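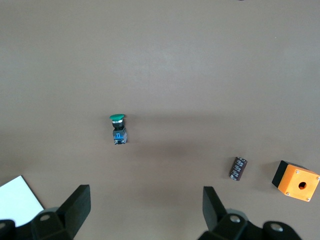
How to hand a parts sorting bench over to a robot arm

At Kaststead we moved the sorting of returned control parts to an arm last September. Most of what comes in is push buttons, empty button enclosures and capacitors. The steps below are the ones we now use at each bench, written for shift leads.

1. Write down the job as people do it now. Sit with the sorters for 2 full shifts. Note which parts they pick up first, which they turn over and which they set aside to ask about. Our list came to 118 part types.

2. Choose what the arm takes. We gave it 40 types and left the rest with people. Capacitors with a worn sleeve stayed on the manual side, as someone has to read the rating.

3. Spread the parts out. The fingers need room to close on both sides of a part. Tip the bin gently and separate anything that is touching before you press start.

4. Set the grip for each type in Trendar, the bench software. Start low and raise it one step at a time. Pick up a push button by its body and keep the fingers off the cap.

5. Rewrite the job sheet before the first live shift. Sorters at our site now load the table, clear rejects and check finished trays. Put the new tasks in writing, with the pay grade next to them. We did this late on the Pettigrew line and got complaints, all of them fair.

6. Train everyone on the stop and restart procedure, including the evening crew. Allow roughly 17 minutes per person.

7. Keep one manual bench open. People rotate through it so they still know the parts by hand, and it covers the work when the arm is down for service.

Review the split between arm and manual types each month. Sorters can move a type back to manual themselves by marking it on the reject log.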